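4.2 What the voters remembered

I should say at the start that I came to this as a player first. I had Plovalis on cassette when I was nine and never got past the second bridge, so when Huw Gethin offered me the old magazine ballots I said yes before asking how many boxes there were. We ended up with 3,000 votes for 575 games, all cast by readers between one April and the next, and I typed in a good share of them myself.

The first thing I looked at was whether people scored a game higher if they'd finished it. I was sure they would. They didn't, at least for the adventures. Prurkico, which hardly anyone claims to have completed, sits well above Jistero, which you can walk through in an afternoon if you know where the lamp is.

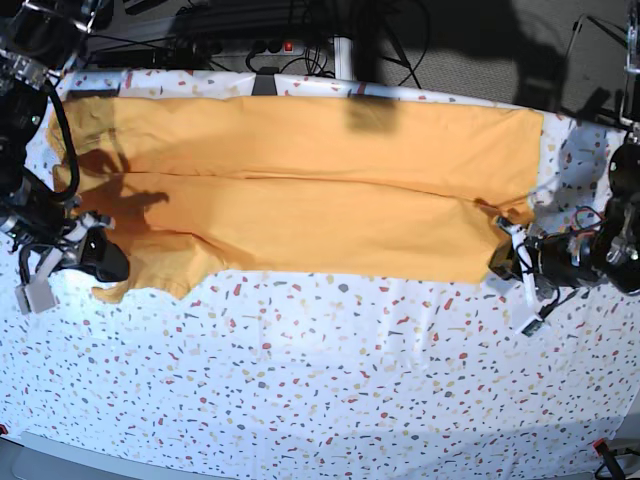
Figure 3. Mustard-coloured fabric laid across a speckled tablecloth.

Lleucu Cadwaladr thinks the comments explain this better than the scores do, and having read them I've come round to her view. Of the 700 comments we could make out (some of the handwriting is dreadful!), the ones on Prurkico are nearly all about one room or one sound. People write about the drip in the cistern, or the guard who says "Lewis is not at home" whatever you type. Jistero gets remarks like "good value" and "nice loading screen", and then the writer moves on to something else.

I then went back to the low scorers, expecting to find the same thing upside down – dull comments, dull games. It was messier than that.

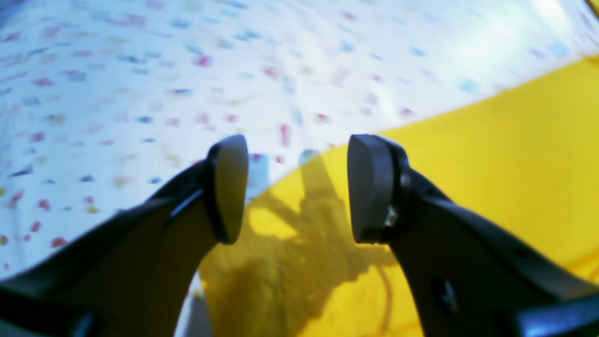 There were 43 games with an average under four, and several of them had the longest and fondest comments in the whole set. One reader filled both sides of a card about a platform game he gave two out of ten. He hated the jumping, he hated the colours, and he'd drawn a map of all of it. I don't know what to do with a vote like that in a table, so in section 5 I leave the averages alone and work from the comments only.

A word on the duplicates. Huw found a few cards in what looked like the same hand, all giving Plovalis full marks. We kept one and took out the rest, which moved it down the list by a few places – I was sorry to see it go.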